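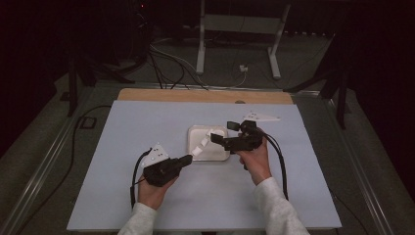
Fig. 1. Folding a strip over the square tray, one gripper in each hand.

For our automation module we had to write up a visit, and my group picked the open day at the Jokbridge workshop in September. I'd never been near a real robot lab before, so I was pretty excited (and a bit early, doors weren't open yet).

The day started with a talk on a project called Suvarna, which is about teaching machines to handle soft things like cloth and paper. A box keeps its shape when you pick it up, but a strip of cloth flops wherever it likes, and the software has to cope with that. Their plan is to record people doing the job with hand-held grippers first and let the robot learn from the recordings. They're aiming for 400 recordings per task and had got to 200 when we visited.

After that came the demo, my favourite part by miles! The grippers are chunky black things with a cable coming off each one, and a white triangular plate on top covered in little black square markers. The markers are there so the system can work out where each gripper is and which way it's pointing. You hold one in each hand and do everything with the jaws — no sneaky help from your fingers.

We each got a go, with around 30 minutes for the whole group. It's so much harder than it looks. I kept squeezing too hard and then forgetting to let go, and it took me 2 tries before I got a fold I was happy with. My left hand was useless for most of it.

We also looked round the Moline room next door, where they test finished programs on an arm called Zaton. It was slower than I'd expected, but very steady — much steadier than me.

For our own project I'd like to try the same tray task with paper and with cloth and compare the two. We still need to ask if we can borrow the grippers, and I haven't worked out yet how we'd score a good fold.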